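Care Guides > Bedroom > Bed Linen > Bed Making FAQ

By Ulises Rivadeneira
Updated April

Which sheet size fits a padded headboard bed?

Measure the mattress, never the frame. An upholstered headboard takes up none of the sleeping surface, but it does press against the head end, and the sheet needs enough depth to tuck behind it.

The bottom sheet creeps toward the headboard. How do I stop it?

Lift the head end of the mattress, pull the sheet fully under, then tension it from the foot. If the corners still release, clips along the side hold better than pins, which leave holes. Small binder clips are adequate. Fasten them to the hem, clear of the sleeping area.

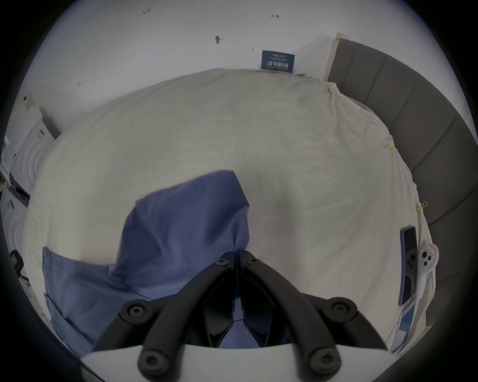 Remove all clips before washing. Metal handles mark the fabric and can catch in the drum.

Do I need to clear the bed first?

Yes. Take off pillows, clothing, phones and chargers before smoothing anything. Wrinkles collect around whatever is left in place.

How should I handle clothes left on the bed?

Pick up each item by a corner or a shoulder seam and let it hang before folding. Lifting from the middle sets new creases.

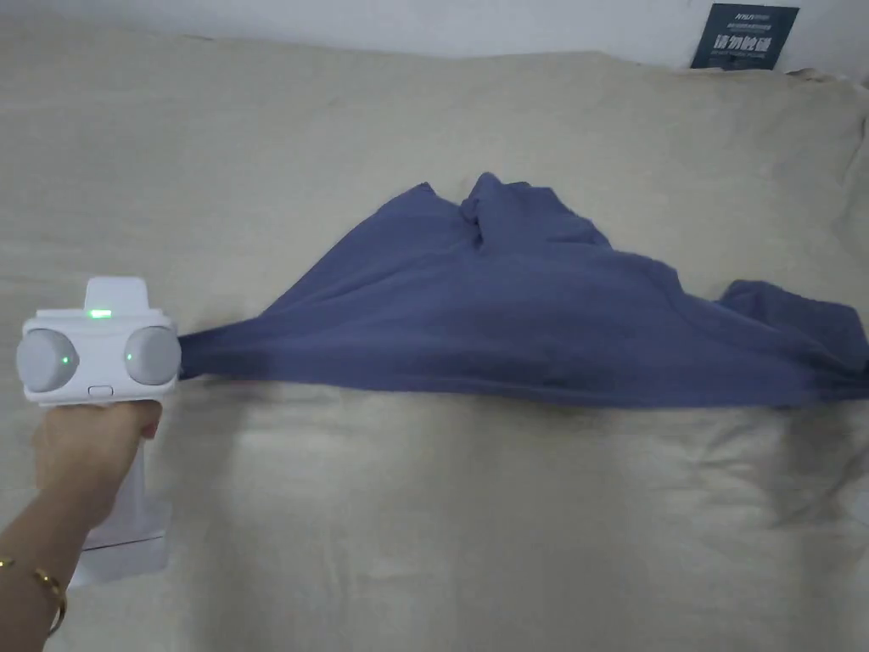
Shake once, lay the item flat, and smooth from the center outward. Knit cotton should be folded the same day, as it holds a crumple longer than woven cotton does.

Can I fold on the mattress?

You can, if the sheet is already smooth. A soft surface gives under the hand, so make 2 passes over each fold. Work at the foot end, where the sheet is flatter.

Does it matter where I grip the fabric?

Hold it close to the hem, with a small amount gathered between the fingers. A large handful drags the rest of the cloth and pulls the sheet along with it.

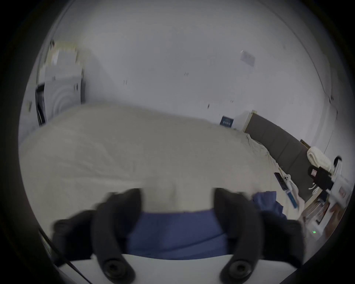 How often should the bottom sheet be changed?

Weekly. Choose a fixed day, such as Wednesday, and air the bare mattress for 10 minutes before putting on the clean sheet.

Comments

gajdos_k: Clips work on ours, but only on the long side. The foot end pops off every time.

M.T.: What about a mattress topper? The sheet fits without it and not with it.

Ulises Rivadeneira: M.T., measure the depth with the topper on and buy to that figure.

linenshelf: Pins did leave holes. Switched in April.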